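4.2 Good practice when working in a home

Read this section before the first session in any private home. It applies to all Greltau hand-held grippers from revision 13 on.

1. Agree with the household on which rooms and surfaces may be used. Write this on the site sheet.
2. Choose one work surface at a comfortable height. Leave at least 18 inches of clear floor on the side where you stand.
3. Move drinks and glassware away from the area you will work in. Ask before you move anything else.

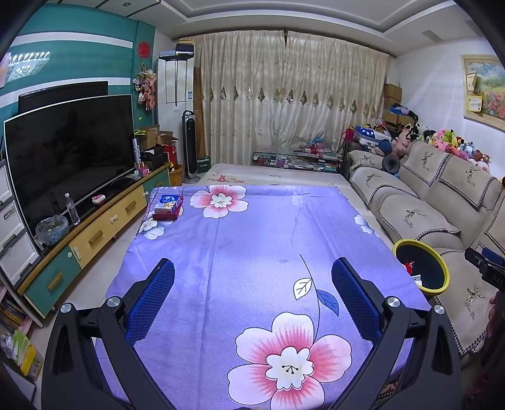
4. Check both finger pads for tears or lifting corners. Replace pads in pairs.
5. Open and close the fingers fully three times. If they bind, stop and see section 6.

Note: Do not straighten or restyle the room. Ordinary furniture and belongings may stay where they are as long as the walkway is clear.

CAUTION: Keep your free hand away from the finger joints while closing the gripper.

CAUTION: Do not lift hot items, open containers of liquid, or blades.

6. Cover or put away papers that show names or addresses.
7. At the end of the session, return moved items to their places and have the household sign the site sheet.

Sustunbridge manual 2,172, revised 2021-05-12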